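News > Press Releases > Automation

Print this page | E-mail this release
Reading time: 2 min

Brivia Opens Tabletop Recording Program for Robot Training

TRASTLOW, Thursday, October 18, 2018. Brivia has begun recording demonstrations for Drutidex, its learning system for robot arms in kitchens. Each example pairs overhead video with joint positions and gripper state, logged 50 times per second. The objects are ordinary tableware, toy fruit and a countertop oven. 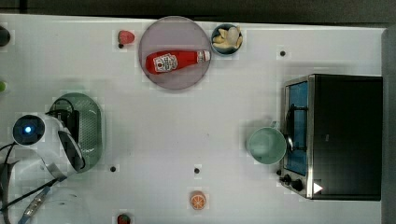

Operators guide the arm through one task per recording and reset the table between takes. Object positions are changed at each reset. The first set, closed in August, holds 500 recordings; 57 more were rejected for dropped sensor data and are stored separately.

Tasks include moving a colander, placing a cup and clearing a plate. Training on the first set takes 2 days on the Szabo cluster.
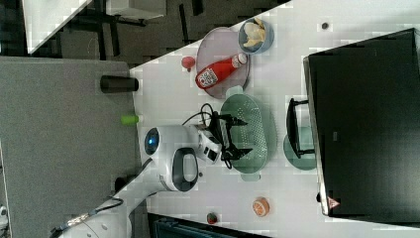

Ruwan Wickramasinghe said failed grasps should stay in the set if they are labeled, as a system trained only on clean takes has no record of how to recover. Brivia will label them by failure type in the next release.

Access requests are handled by the Brivia office in Trastlow.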